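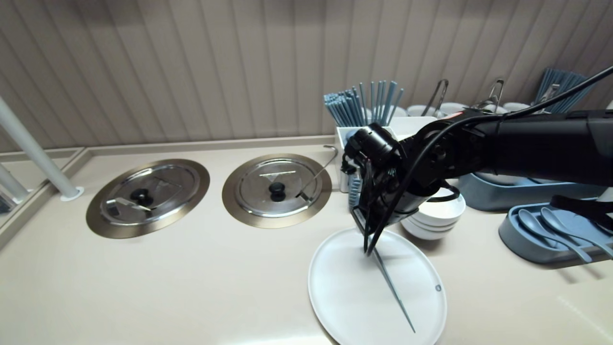

Who Eats Lunch at Moladstead, and Why Don't the Rest of Us?

Lino Caruso
Year 2 project report, Food and Communities module
2 Aug 2022

Why I picked this

I've eaten lunch at college maybe a dozen times in two years, and I live a four-minute walk from the canteen. My mum thinks this is ridiculous (she's probably right). When the project list came round and most of it was food labelling and supply chains, I asked if I could do the canteen instead, and my tutor said yes as long as I came back with numbers as well as opinions. So there are some numbers. There are also quite a lot of opinions, sorry!

Moladstead has 1,290 students on the roll. Going by the till records, which the kitchen manager very kindly printed for me, 484 of them bought a hot meal at least once in the week I looked at. I was expecting it to be much lower. Everyone I know brings a sandwich or walks down to Ridavine for chips, so I'd assumed the whole college did the same, and that was the first thing I got wrong.

What I did

I had a questionnaire with eleven questions, which was too many. People gave up at about question seven, and you can see it in the answers, where the handwriting goes to pieces. I handed it out by the main doors and in the library, then did 29 longer interviews with anyone who'd sit down with me for ten minutes. A few of those were done in the queue itself and those were by far the best ones. People in a queue will tell you anything.

I also spent three lunchtimes at the end table by the window with a notebook, writing down how long it took people to get from the door to a seat with food. On the worst day the wait was nineteen minutes. Lunch is forty-five.

What people told me

Price came up less than I thought it would. It was mentioned, obviously, but more as a grumble, and several people who said it was too expensive then told me they spend more than that at the Pellegrini bakery over the road. The queue was the big one. After that it was not knowing what's on. The menu goes up on the Wonine app, except half of second year never downloaded it, and the paper copy by the hatch can't be read until you're already standing at the hatch.

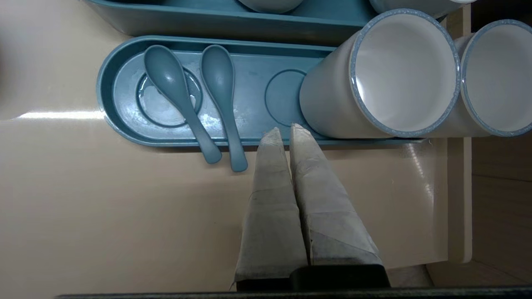
Fig. 2: Teal tray with spoons and cups.

The answers I keep thinking about were from people who don't like eating there on their own. I hadn't put that on the questionnaire at all. It only came up in the interviews, and then it came up again and again, mostly from first years, and mostly said very quickly before moving on to something else. One girl told me she'd buy a hot meal every day if she could take it away in a box. I think if I did this again I'd start from there and leave the prices out altogether.

Leftovers

I did ask about waste. The kitchen reckons it gets through some 700 portions in a normal week and they've cut back on Fridays, when everyone disappears early. I wanted to weigh what came back on the plates but never got permission sorted in time, so there's a gap here and I know it.

What I'd change

Put the menu somewhere you can see it from the corridor. Open a second till for the first twenty minutes, even if it's cold food only. Try takeaway boxes for a fortnight in September, when the new first years haven't made up their minds yet, and see whether the numbers shift.

Problems with my data

I only looked at one week, and it was sunny, and loads of people were out on the field. My library group was also heavy on people who like libraries. The timings were done on my phone and I missed a few when my friends came over to talk.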